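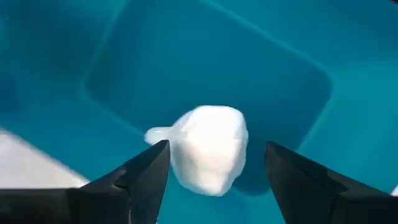 A white, soft-looking item in the teal bin.

Sorting Small Items: Revised Procedure at the Rurncombe Play Collection

The Rurncombe Play Collection has adopted a revised procedure for sorting small items returned to the lending desk. The procedure took effect on 23 November 2024 and applies to all loose pieces under 9 inches in length, whether they come back in a borrowing bag or are found separately in the playrooms. Boxed games and puzzles continue to be checked at the desk as before.

Small items have been a concern for the Collection for several years. Play food, figures, finger toys and the loose parts of larger sets are borrowed often and are easily separated from the sets to which they belong. A review of the store in October, led by Fidelina Taipe of the Collections Office, found 200 loose pieces on the shelves without a set number. Of these, 67 have since been matched to their original sets. The remainder are being held in the Lindusness room, where borrowers may ask to look through them during opening hours.

Under the earlier arrangement, returned pieces were placed in one large crate and sorted at the end of the week. Pieces with a firm surface were stored against softer ones, and the softer ones were often found flattened or marked. The crate has now been withdrawn.
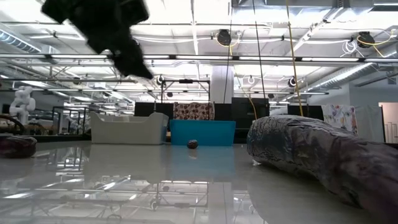 Photo: Barnabás Virág, Rurncombe Play Collection

Two bins now stand side by side on the sorting table, one light gray and the other turquoise blue. The blue bin receives pieces that can be assigned to a set the same day. The gray bin receives pieces that need further attention, including those with a loose seam, a missing label or a surface that must be wiped down. Pieces waiting to be examined are laid out on the tabletop in front of the bins, as with the small reddish-brown piece shown by the blue bin. Staff are asked to leave space between one piece and the next so that each can be lifted and looked at separately.

The pale tabletop should be kept clear of paper and bags while sorting is in progress. Dark pieces are easy to find against it. White and very pale pieces are more easily overlooked and should be dealt with first. A pale piece placed in the blue bin can be seen without difficulty, and Latrice Esposito, who supervises the lending desk, has asked that bins of a strong color be used when further ones are ordered for the Rirkance branch.

Wrinkled or creased surfaces require particular care. Many items in the play food sets are made with folds and ridges, and these hold dust even when the rest of the piece is clean. Such items should be turned over and checked on every side before they are placed in a bin. Soft items should be set down without pressing and should never be stacked under heavier ones. Neither bin is to be filled above its rim.

Each bin is emptied twice a day, at the midday change of staff and again at closing. The person emptying the bin signs the sheet kept at the desk. Items that have remained in the gray bin for 6 days are transferred to the Cuervo store for repair or withdrawal, and the borrower is notified if a set will be returned to the shelves incomplete.

Borrowers can assist by counting the pieces in a set before returning it and by noting any that are missing on the card inside the bag. No charge is made for a single missing piece. Pieces found at home after a set has been returned may be handed in at any branch, with or without the card.

Questions about the procedure should be addressed to Chathurika Selvanayagam at the Collections Office. Printed copies are available at the lending desk.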